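讲稿备注:社区桌游之夜怎么办得下去

开场(先别放幻灯片,等后排坐定)

大家好。今天讲的是组织定期桌游活动的一些做法,主要是场地、规则讲解和留住新人这几块。我自己办了三年,开头那半年办得不好,所以多数内容是从那半年里来的。

先报一个数字。第一年在册的有102人,能连着来三个月的只有25人。当时我以为是游戏选得不对,换了好几批,没有用。后来一个一个去问,得到的回答差不多:来了不知道坐哪桌,坐下了听不懂规则,听懂了已经九点多,该回家了。

所以第一部分讲“坐下来的前十分钟”。

(翻页)

新人进门,先有人带到桌边,再问想玩多久。不要问“你想玩什么”,新人多半答不上来。问时间就好答:半小时、一小时、整晚。按时间分桌,比按游戏种类分桌省事。

每桌定一个讲规则的人。这个人开场前把东西摆好,牌洗好,筹码分好。等人坐下再拆包装、数筹码,最少耽误一刻钟。
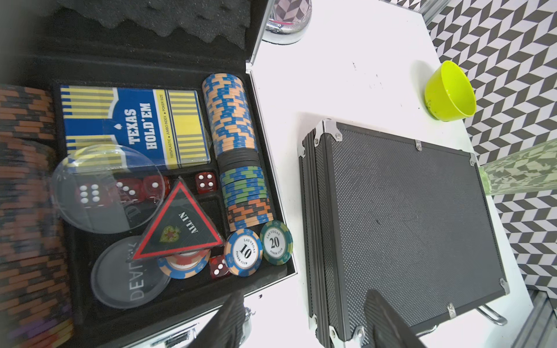 讲规则的顺序,我建议固定下来。第一句讲怎么赢,第二句讲一轮里能做什么,第三句讲什么时候结束。特殊情况一律留到碰上再讲。我们试过让讲的人限时五分钟,到点就开局,第一局算练习,不计分。

有人会问,德州扑克这类牌局要不要放进来。我们的做法是可以放,只记筹码,不涉及钱,结束时筹码全部收回。这一条写在门口的告示上,也写在报名页上。各地对场地和牌局的规定不一样,办之前先去问清楚。

(这里停一下,看有没有人举手。上次讲到这里问题最多,留三分钟。)

第二部分讲场地。

我们换过两次地方。第一处在 Furkport 的一家咖啡馆楼上,免费,但是吵,灯也暗,看小字的牌很吃力。第二处是现在这个,按晚收费,每人分摊下来不多。选场地我看四样:灯、桌面高度、洗手间远不远、几点锁门。锁门时间一定要问到分钟。我们有过一局玩到一半被请出去的经历,那一桌后来有两个人再没来。

桌子最好是方的,能拼。圆桌看着热闹,摊开地图类的游戏就放不下了。桌面颜色浅一点,掉了小配件好找。椅子多备几把,给旁观的人坐。旁观的人第二次来,往往就上桌了。
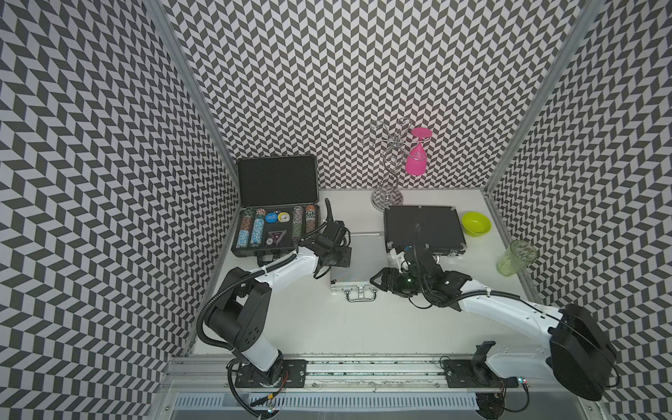
Ukance 桌游社 · 活动组

第三部分讲器材的保管,这部分念快一点。

社里的游戏登记在一张表上,现在有86套。每套一行,写名称、适合人数、缺什么件、上次清点是谁。表不要做得太细,太细就没人填。我们原来有十四栏,后来砍到五栏,才填得起来。

缺件是常事。骰子和木块可以拿通用的代替,纸牌缺一张就比较麻烦,整副换掉更省心。带金属包边的箱子重,搬的时候两个人抬,放在架子最下层。外借只借给来过三次以上的人,借期两周,逾期先发消息提醒,不罚款。罚款我们试过一个季度,收到的钱很少,得罪的人不少。

(如果时间紧,下面借用 Hoani 那段可以跳过。)

登记表原来是纸的,后来搬到 Hoani 上,手机就能改。好处是当场能查,坏处是有人改错了不容易发现。现在每个月导出一份存着,五月份就用上过一次,恢复了被误删的22行。

收箱子也要有固定做法。每桌结束,讲规则的人负责收,按原来的格子放回去,合盖之前看一眼桌面和地上。 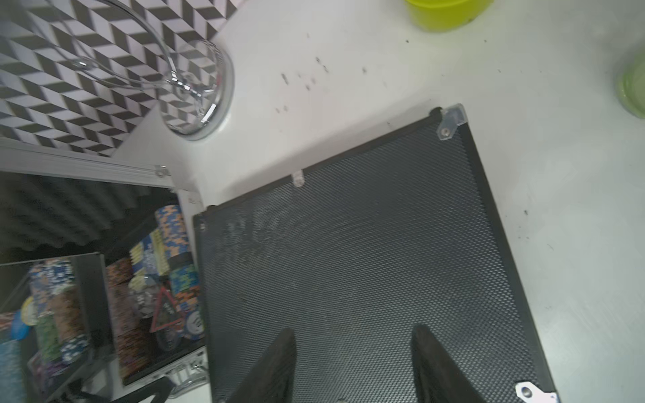 第四部分,也是最后一部分,讲怎么让人下次还来。

散场前五分钟,每桌问一句:下次想接着玩,还是换一个。把答案记下来,下次发通知的时候写上去。比如“上次三号桌的那局,这周六接着玩”。看到通知里写的是自己那一桌,人就容易来。这个办法是 Elsie Halliday 先在她那边用的,我照搬过来,连着用到现在。

另外一件事是水平差距。老手和新人同桌,老手会忍不住替别人出主意。我们有一条约定,别人没问就不说。说了也不批评,讲规则的人提醒一句就行。两三次以后大家都习惯了。

还有迟到。我们七点开始,七点二十以后来的人,先安排到短局的那一桌。等长局的人散了再换。不要为一个人让整桌等着。

比赛要不要办,看人数。我们一年办一次,叫 Resulitz 杯,奖品是一套游戏,由前一年的冠军挑。平时不计排名。排名一贴出来,名次靠后的人就来得少了,这个我们也试过。

提问环节提示:

如果问经费,答场地费由到场的人分摊,器材从比赛报名费里出。如果问未成年人,答须有家长在场,并且不进牌局那几桌。如果问怎么找第一批人,答从图书馆和附近的学校贴告示开始,线上的转发在我们这里效果一般。

讲完把登记表的空白模板留在前排桌上,谁要谁拿。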